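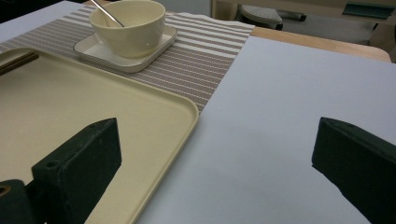 Penuvus is a table of claims printed on face mask packaging: clay, sheet, peel-off and overnight. It records what the label says. Whether the mask does any of it is a separate matter, and after reading this many labels I have my doubts. The color column deserves the same caution. A pale lavender-gray like the table covering in the photo could be sold as lilac, dove, stone or "calming mist," so we keep the maker's word in one field and a plain color in another. Please don't merge them.

Version date: May 15, 2021
Maintainers: Washington Sales, Jucélia Vieira

What's in it

claims.csv has 3,203 rows, one per claim. products.csv has 264 rows, one per mask. The two join on product_id. Claims are copied word for word, including the typos and the asterisks. If an asterisk leads to a footnote, the footnote is in the note field. Of the 264 masks, 39 have no footnotes at all, so read the word "proven" on those however you like. 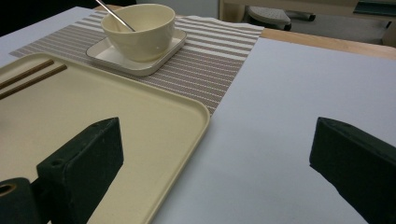 Cream-colored tray with two wooden chopsticks.

Fields that need care

claim_type: "detox," "glow," "pores," "lifting," "moisture," "other." Jucélia and I sorted these by hand and disagreed often, mostly over "glow." Where we couldn't settle it, the row says "other."

skin_type: taken from the front of the pack. When a mask says "all skin types" and the back warns off sensitive skin, both are recorded.

natural: yes or no, meaning only that the word appears. It says nothing about the ingredients. Please stop citing it as if it did.

Known problems

The Restgate masks were relabeled in January and we have only the old wording. Clay is overrepresented. Prices are missing for 222 products and I wouldn't trust the rest.

Not for

Recommending masks to anyone. Training a tool that scores how well a mask works. There are no test results in these files.

Corrections: open an issue and attach a photo of the label. A link to the shop page won't do.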